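Visit to the Vaddale Paper Mill, Open Day

Posted 11/29/20

The mill at Vaddale opens to visitors one weekend a year, and this time they let people in by timed ticket, in small groups. I had the second slot of the morning. Parking is in the field across from the gate, and it was muddy, so bring boots if you go next year. Tickets were 5 dollars and you pay at the gate, cash or card.

Our guide was Renata Cabral, who runs the finishing room. She started us in the yard where the bales of cotton offcuts come in. Most of it is trimmings from shirt factories. They sort it by hand on long tables, pulling out anything with a synthetic thread in it, then chop it and send it to the beater.

The beater is the oldest thing in the building. It is an oval tub with a heavy roll on one side, and the pulp goes around and around for as long as the batch needs. Blotting paper gets a short beating and comes out soft. Writing paper gets a long one. Ikechukwu Omoregie has looked after it for 7 years and says he goes by the sound more than by the clock. He let us put a hand in a bucket of finished pulp. It feels like cold oatmeal.

Next was the vat room, which is the part most people come for. Two people work each vat. One dips the mold and lifts it level, gives it a shake in each direction, and passes it over. The other turns the sheet out onto a felt. When the stack is high enough it goes under the press. We watched a full stack being made and nobody in our group got bored. A visitor can try it at the small vat by the door. Mine came out thick at one end.

The drying loft is up a steep set of stairs with 51 steps and no elevator. The sheets hang over ropes in small bunches, and the shutters on both sides are opened or closed depending on the weather. On a damp November day it can take most of a week. Elaheh Mousavi, who was in our group and makes prints at home, asked whether they ever use heat. They do, but only for the thinner papers, and in a separate room that was closed to us.

In the finishing room the sheets are checked against a window, one at a time, and sorted into first quality, seconds, and waste. The waste goes back to the beater. Seconds are sold in the shop by the pound, and that is where I spent my money. I got a bundle of cream sheets with rough edges and a few blue ones. The blue is called Pretholm and is made only once a year.

Lunch was soup and rolls from a stand in the yard, run by Mwanahawa Shirima from the bakery in town. The line moved quickly. There is covered seating, but it fills up.

The whole tour took a little over two hours with the stop at the small vat. Children are allowed everywhere except the loft. The restrooms are next to the shop. A bus runs from Fajardo Street in town, but check the return times, as the last one leaves before the mill closes. 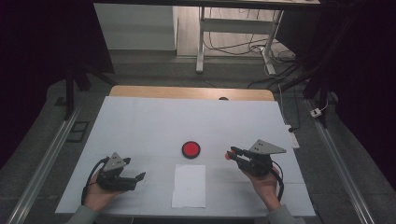
I plan to use the cream sheets for letters and keep the blue for book covers. If the seconds bins are as full next year, I will bring a bigger bag and a piece of stiff board to keep the corners flat on the bus home.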